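October 22, 2018

Sourdough starter notes, continued, mostly so I stop asking everyone what I did last time! The Kultcombe rye batch is still the slow one. I fed both jars at lunch and the wheat jar was up past its rubber band before I'd even finished my coffee, while the rye just sat there looking like wet cement. I think it's the windowsill (cold glass, and the radiator's been off since September). Moved it to the shelf over the printer.

Loaf from last night: 400 g flour, 2 folds, 39 minutes in the oven. Crust great, middle a bit gummy. I cut it too soon, I always do. 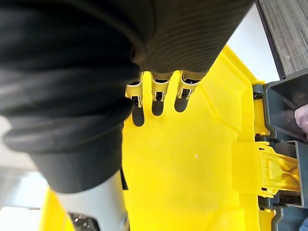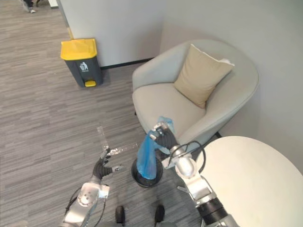 Veikko Saarela wrote back that gummy has nothing to do with my cutting it early and that I'm pulling it out too soon, and he'd give it a good while longer with the lid off before blaming the knife. He also thinks the rye wants warmer water at feeding, never mind the shelf.

OK, lid off next time then. Still need to scrape the old label off the wheat jar and get more rye flour, the bag is down to dust.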